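Trivuvier data collection, progress note for January

Hi all – quick update on where the grant time has gone since my last note. The short version is that we're recording steadily again and I'm a lot happier with what's coming out the other end!

We have 124 usable demonstrations in the set now, all on the lamp and plastic fruit tasks. I threw out a batch of older ones where the operator paused so long that the policy would have learned to sit there and do nothing (we've all met that policy). The rest have been trimmed, labeled and copied over to the Zamora server, so Clurska can pull them whenever they like.

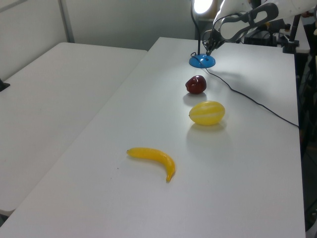
Most of my time went into variety. Early on we kept putting the fruit back in the same spots out of habit, and the first model was great at those spots and hopeless everywhere else. Now the layout gets reshuffled before every take, and we vary the light too, which has been a bit of a pain – glare near the lamp still confuses the grasp labels, so I'm checking those by hand.

Two things I need from you: a yes on the extra operator hours, and a decision on whether Gondonora gets the raw recordings or just the trimmed ones. I'd send raw. If I hear back by Wednesday I can book the next block of sessions right away.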